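Trutero two-finger gripper kit: review after a month of pick tests

I bought the Trutero kit in January to replace an older pair of fingers on our arm in Clellville. The job is simple. Pick up cloth, put it in a basket, repeat. The kit is rated for 10 newtons of grip and the box says to recalibrate every 400 cycles. Ours lost its zero after 200.
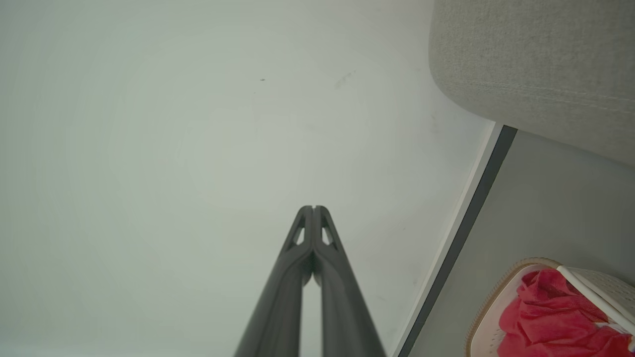

The fault is in the homing routine. On startup the fingers close until they touch, and the controller stores that position as zero. If the motor stalls early, it stores the wrong number and gives no error. You can't catch this by eye. With the tips together and nothing but plain white behind them, as they are here, a bad zero looks the same as a good one. After that, every grip command stops short. The arm went through its full routine with the cloth slipping out, and the log reported 26 good picks in a row.

Khôi Châu wrote a small check that closes the fingers twice and compares the two readings. It has flagged the fault every time so far. I don't think a buyer should have to write that.
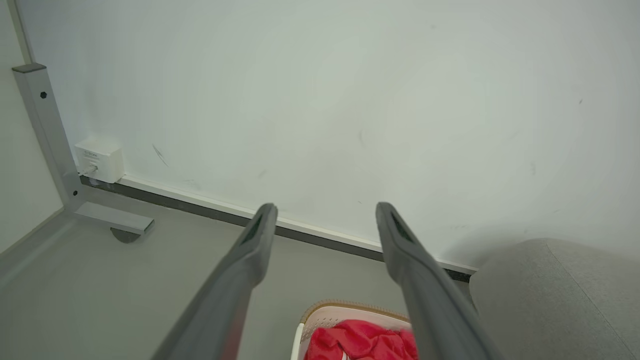 The second problem is more serious. Pressing the stop button cuts motor power, but on release the gripper homes again without asking. Ulla Haugland had her hand near the fingers when it did this. She wasn't hurt. We now unplug the gripper before anyone reaches in, and there is a note taped to the controller.

Support answered in two days and said a firmware fix is planned for March. They did not offer a refund.

The fingers themselves are fine. They fit our old mount and the pads show no wear. If you already own the kit, check your zero daily. If you don't, wait for the new firmware.

Two stars out of five.

Gion Danzer
Thu 3 February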